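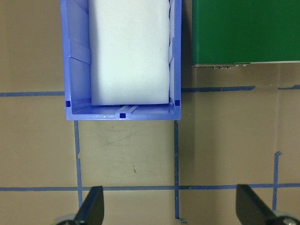
Wekach is hiring four part-time packers for its small goods room in Truvstead. The work is preparing bins, filling them with sponge and foam pieces, and keeping the packing table in order. Most orders go out in open blue plastic bins, and each bin gets its padding before anything else goes in. The white foam block should fill the bin nearly wall to wall, like this one, with only a thin gap left at the front. If it bows up in the middle it has been cut too big and goes back for trimming.

Home Openings Locations How to Apply Contact

The job

Packers work standing up at a long table beside a short belt. You take pieces from the belt, check them for tears and flat corners, and set them in the bin on the order sheet. Some orders are a single piece and some fill the bin. The largest regular order is 500 pieces for Tazi, and it is packed over two shifts.

The table is covered with paper and marked into squares with blue painter's tape. Bins and tools go in their squares and stay there. At the end of a shift the belt is wiped down, scraps are thrown out, and any tape that has come loose is replaced. New packers usually spend their first week on padding and table upkeep, then move over to orders.

You will also fold and stack shipping cartons when the table is quiet, and help bring in deliveries of foam on the days they come. Deliveries are light but bulky.

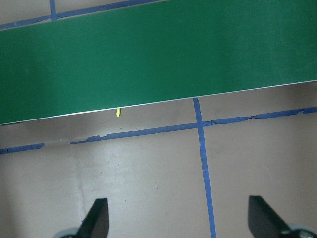

Felicja Tomaszewski told us this ad should say more about the tape, as she spends part of every shift on it. Pull the old strip up slowly, she says, get all the torn bits off, and wipe the surface before the new strip goes down. Her other point was that people apply thinking it is a sit-down job, and by the second hour they are looking for a chair.

There are stools in the break room but none at the table. We do give a ten-minute break every two hours, plus a half hour for lunch on the longer shift.

What we are looking for

You should be able to stand for a full shift, lift a packed carton to waist height, and read an order sheet without help. Packing experience is useful but we will train. We care more about people who put things back where they belong and who will say so when a count is wrong - a short order costs us more than a slow one.

Applicants must be 18 or over. Closed-toe shoes are required. Long hair is tied back near the belt, and loose sleeves are rolled up.

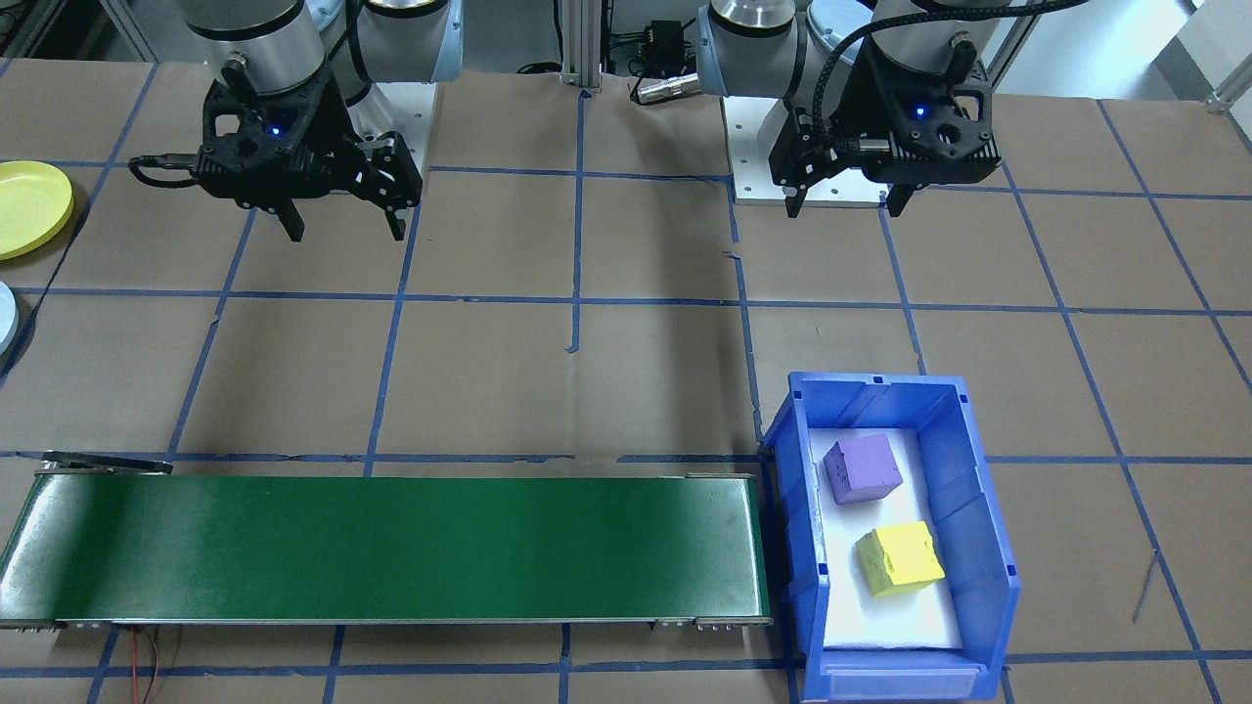 Packing table with the belt and blue bin, Wundovell Building.

Hours and pay

Morning shift is 7:00 to 11:00. The longer shift is 11:30 to 5:30. You may ask for one or the other, but we can't promise it for the first month. Pay is hourly and is paid every two weeks. The rate is given at the interview and goes up after 84 days if you are kept on. The positions run through the end of April, with a chance of staying past that if orders hold up.
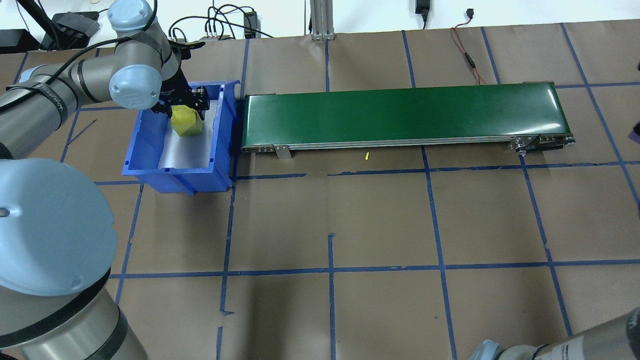

Every applicant we interview is asked to do a short trial at the table, and the time is paid. You will be given a lined bin, a few pieces and an order sheet. Pieces are handled by the top edge and lowered in without pressing on the sides, the way the yellow block is held upright in the bin in this picture. Once the bin is full, look over the table again before you call it done. Little bits like the yellow one on the paper in front of the belt need to be picked up too, or they end up under the next bin. The trial is not timed.

How to apply

Write or stop by Wekach, Wundovell Building, Room 628, Truvstead. Leave your name, a phone number, the shift you prefer and the names of two people you have worked for. A resume is fine but not required. Applications are due by 18 December 2007. We will call everyone who applies, including those we can't take on this time.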